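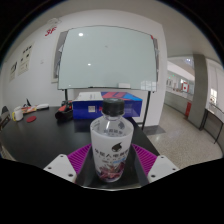 Loredana Donati wanted to know, before she would agree to anything else for the open day, whether the gripper would let go when she told it to. She had good reason to ask. At the rehearsal it had closed very nicely and then sat there for ages with its mind made up, and she had an audience of colleagues from Fillgate standing behind her at the time. I promised I would get to the bottom of it and write everything down as I went, so this ticket is longer than it ought to be. Sorry, all.

Last updated: Mar 20, 2023

Problem as reported: hand-held gripper closes on a water bottle normally, then is slow to open, or doesn't open at all until the trigger is pulled a second time. Seen by Loredana and later by Ruairí Foley. Wanted for the Fandanham visit, where guests will be invited to have a go themselves.

First look. I began with the dull things. Trigger cable seated properly, connector clean, battery charged. I took the battery out and put it back anyway, which has rescued me more often than I like to admit. No change. I then opened and closed the fingers with nothing between them and they behaved perfectly, which was annoying but useful - whatever it is only shows up when there is something to hold.

Second look. Tried it on the bottle, standing it upright between the two white fingers as we would for visitors. Closed fine. Pulled the trigger to open and nothing came of it until the second pull. Did the same again and got the same. Ruairí thought the finger screws might have been done up too tight after the last clean, so we slackened them a touch and did them up again evenly. The fingers did feel a bit freer afterwards and I'm glad we did it, but the fault was still there.

Third look. Rang Sreekumar Kamath, who was very patient with me and asked what the release delay was set to in the Sullik settings page. I hadn't known there was one! It was at 600 milliseconds. Sreekumar says it should be 60 for demonstrations, and that the longer value was put in last July for a test and must have been carried across when we copied the profile over. With the long delay, a second pull cancels the wait, and that explains why it seemed to need two goes.

Changed to 60, saved, restarted. Opened on the first pull. I did it again with the bottle, then with a mug, then passed it to Ruairí, who has a heavier hand than I have, and it opened for him as well.

Comment from Svyatoslav Demchenko: Please check the spare unit too. It was set up from the same profile. Also, could whoever is at the table remind visitors to keep hold of the bottle until they've got the feel of the trigger? At the Ristić visit we had one roll off and under a cupboard.

Reply: Good thought, thank you. The spare had the same value and I've changed it. I've written a card for the table about holding the bottle, in large letters, and left a copy with Loredana in case mine goes astray.

Still to do before the visit:
- Save the corrected profile under a new name so that the old one isn't picked up again (me)
- Charge both batteries the evening before (Ruairí)
- Let each guest have 3 tries, with 2 people at the table to help (Loredana to confirm)

Loredana has since had another go and is happy with it. Guido, I'm leaving this open until the new profile is saved on both units, and then please do close it for me if I forget.

Status: waiting on Guido Zanetti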